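Demonstration bench (Prellthorpe)

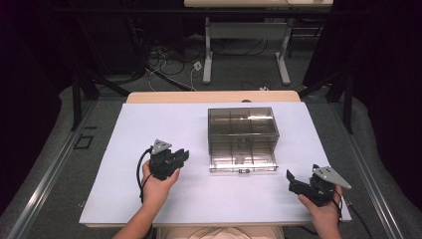

Department of Handling Methods, Sturis Works, Prellthorpe

A demonstration bench is a workstation at which a person performs a handling task with a pair of hand-held grippers so that the motion can be recorded and later used to program an automated cell. At the Prellthorpe works of Sturis the method was introduced in February for the handling of small lidded parts boxes, a job formerly done only by hand on the Bredik packing line.

Layout

The bench is a light wooden table covered for the most part by a flat white board. The operator works from the near side with a gripper in each hand. Each gripper is black, has short jaws and carries a triangular metal plate on top; a cable runs from each. The box handled is transparent, with a clear lid and inner dividers. Aluminum rails lie along both sides of the work area on a carpeted floor, and dark curtains hang at the sides.

Procedure

An operator repeats one motion, such as lifting or turning a box, until the set is complete. A full set is 446 recordings. Sessions are limited to 90 minutes, followed by a change of task. Recordings with a dropped box are kept and marked - they are used to set the grip limits.

Effect on staff

Thirteen packers were trained for the bench in the first round. Under the site agreement, known as the Chow schedule, bench work is paid at the setter's rate, and packers return to the line between sessions. Katia Cattaneo, head of the department, has described the main change as one of pace: line work is measured in boxes per shift, with a former target of 2000, while bench work has no target per shift.

Complaints have mostly concerned wrist strain and the drag of the cables. Night packers also objected that sessions were offered on day shifts only - the rota has not yet been changed.

See also: Bredik packing line; Setter (job grade)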